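Lumis publishes first house rules for recording hand-held gripper work in private homes

By Ginevra Caruso

Lumis, a company which collects demonstrations of household tasks for the training of robots, has made public the rules that its operators must follow when they work inside private homes. The text has 5 chapters on paper and is short enough to read during a lunch break. It came into force at the start of September and it applies to all work with hand-held grippers, both for employed operators and for people who record in their own flat.

Until now the company had only a training day and a one-page checklist. According to Aniela Sobczak, who leads field work at Lumis, this was enough when all recording was done in a studio kitchen. "In a studio we own every cup," she said. "In a home we own nothing, and there are letters on the table and medicine on the shelf. The operator needs to know what to do with these things before he switches on."

The rules were written after a review of 1,607 recordings made in homes during the spring. The reviewers did not look for bad demonstrations only. They also noted each case where a name, a face or a document could be read in the background, and each case where the operator had tidied the room so much that it did not look like a home any more. Both were treated as faults.

This second point caused the longest discussion. Some of the engineers wanted a clear background, and others said that a robot which learns only in clear rooms will be of little use later. The final text takes the side of the second group. Furniture, shelves, boxes, bags and cables stay where the household keeps them. The operator prepares only the work area, for example a bed, a sofa or a table top, and removes from it what is not needed for the task.

The work area itself can be very simple. Putting fruit into a cardboard box is one of the tasks in the beginners' group, and a box with one orange in it, a second orange near the hand and a striped cloth underneath is all that the exercise asks for. The rules say that the free hand may bring the objects, but its fingers must stay out of the space between the jaws.

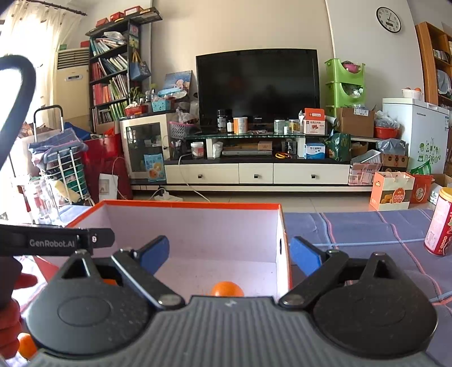

What the operator has to do

Before the start, the operator walks through the room with an adult of the household and agrees with them on what may be recorded. Papers with names, bank letters and prescriptions are turned over or put in a drawer. Family photographs are covered or taken down if the household wishes it. Television and computer screens are switched off, as a moving picture in the background disturbs the tracking and can also show private content.

Cables get their own paragraph. A cable which belongs to the gripper must have enough slack to follow the arm, but it must not lie across the objects. Power strips on the floor may stay in their place if they are away from the path of the operator. If he has to step over one, it is moved first, with the permission of the household.

During the work the jaws are opened fully before each approach. The operator closes them at an even speed and does not correct a bad grip by pushing the object with the other hand. If an object falls, the recording is not stopped. The operator picks the object up with the gripper and goes on, and the attempt is marked later as recovered.

One operator may not work longer than 4 hours in a day, breaks not included. This limit is new, and it was asked for by the operators themselves, who complained of pain in the wrist and thumb.

Consent can be taken back

A household can withdraw its consent at any time and does not have to say why. In such a case Lumis must delete the recordings from its own storage and inform every partner that has received them. Hauwa Ezeani, a lawyer who advised on the text, considers this the most important part. "A form with a signature is easy," she said. "To find all copies after half a year is difficult, so each recording now carries a household number from the first minute."

Not everybody is satisfied. Funmilayo Dauda, who recorded for Lumis in three flats last winter, welcomes the limit on hours but finds the rules on visitors too weak. They say only that recording "should pause" when a guest enters the room. She would prefer the word "must" - and she has sent a written comment about it. Sobczak confirmed that the comment was received and that the sentence will be looked at again.

Other companies may follow

Vimorer, a smaller firm that buys recordings from several suppliers, said it will ask all of them to accept the same rules or similar ones. Garba Aliyu, its head of data quality, expects that this will make some recordings more expensive, but he did not give a price. The firm plans to check 4,000 recordings against the new text before it decides which of its older material can still be used.

A working group in Lawal is preparing a common version for several firms. It will take over the chapters on consent and on the work area almost without change, while the chapter on storage is still open. The draft will be sent to operators for comments as well as to the companies.

Lumis makes the rules available free of charge, and a version in large print can be ordered from its field office.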